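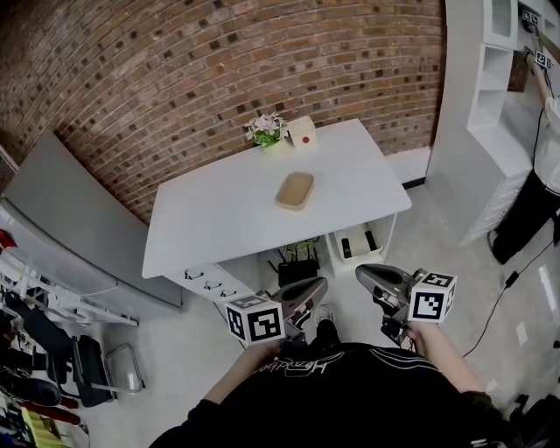

Search the Restness site
Go
Popular searches: parking, bus changes, pool hours

Open Day at Dilano: Teaching a Robot to Set Down a Tray

August 6, 2024
By the Restness web desk

Dilano opened its doors for an afternoon in June, and 33 of us walked up Bandara Street to see what they do in there. The sign-up page had promised "hands-on robotics." It turned out to be a fair description, in that hands were on things. If you came hoping for a metal fellow with glowing eyes who would shake your hand and take your job, there was a leaflet about that sort of thing by the door, and the leaflet said no.

What Dilano does is record people doing small chores with hand-held grippers, so that a machine can later be trained to do the same chores. The project is called Prolell. We asked what it stood for and were told it had tested well.

Notes from the gallery follow, in the order we went around. Click any title to enlarge.

The building
Put up in 1954, and curved in places where you would not expect a building to curve. Our guide said the bend in the brick has ended the career of more than one bookcase. The people who work there have stopped noticing it. Visitors put their palms on it.

The welcome
Coffee, name stickers, and a safety talk whose main point was to watch the cables. We all nodded and then looked at the ceiling for the rest of the tour. The cables were on the floor.

The grippers
You hold one in each hand and work the jaws yourself. After a few minutes you understand lobsters much better. They are light enough to wave around, which we were asked to stop doing.

The cubes
Each gripper wears a white cube covered in black square patterns. The cameras read the patterns to work out where the gripper is and which way it's facing. Several people asked if the patterns could be scanned with a phone. Several phones came out anyway.

Markers on the wall
Same idea, except these stay put. They give the system something to measure from, and the staff speak of them the way other offices speak of the good stapler. Lean on anything you like, we were told, but don't lean on those.

The tray job
The chore of the day was moving a shallow tan tray on a white table. Pick up, carry, set down flat. I have done this at every family meal of my life without anyone writing it down, and it was humbling to learn how much of it there is. You have to get both jaws onto the rim. You have to lift both sides together. Then you have to put it down without letting one corner arrive early.

The quiet bit
Before each run the operator holds the grippers out, side by side, level with the near edge of the table, and waits. The whole group went silent for this every time, as if someone were about to putt.

The plant
A small potted plant with pink and white flowers lives at the far side of the table. It drew more questions than the software did. A child asked if the robot was going to water it. A grown-up asked the same thing ten minutes later in longer words.

The red button
Next to the plant there's a little white box with a round red button on the front. We were asked not to press it. I have never wanted anything more. I would like it on record that I kept both hands in my pockets, and that my pockets have not been the same shape since.

The whiteboard
The tally for the tray job stood at 341 by the time we got there, and the guide thought that was a decent start. A start! The gentleman behind me, who had just asked when he could buy one for his kitchen, sat down.

Our turn
Visitors could try it at a practice station around the corner, with a cake pan. I went in with confidence, having once carried a sheet cake down a fire escape. My pan reached its destination after a detour, upside down. The staff keep the bad attempts separate from the good ones, and mine was filed very quickly.

The teenagers
Better than the rest of us by a wide margin. One stacked the pan on a second pan, took a bow and asked if there were summer jobs. There may be.

Shelves and storage
For anyone who worries that the future will be spotless: it has wire racks, and the racks are full. I found this the most reassuring thing on the tour. A place that knows where all its chargers are has too much time.

Questions at the end
Would the machine ever do laundry? Yes, in principle. Dishes? Some dishes. Could it fold a fitted sheet? The answer to this was a long look at the floor, and then an offer of more coffee. One person wanted to know if the robot gets bored. The guide said the robot is fine, and that the people holding the grippers take turns.

The gift bag
A pencil, a sticker with a pattern on it and a coupon for 2 drinks at the Bandara Street bakery. My sticker is now on the fridge, where it presumably tells somebody's camera exactly where the fridge is.

Dilano hopes to hold another open day once the tray job is done and they have moved on to cups. Sign-up will go through the Restness events page. Flat shoes are a good idea, and so are pockets.

We use cookies to remember your settings and count visits. Accept all | Manage choices

Get the Restness newsletter every other week. Enter your email address. Subscribe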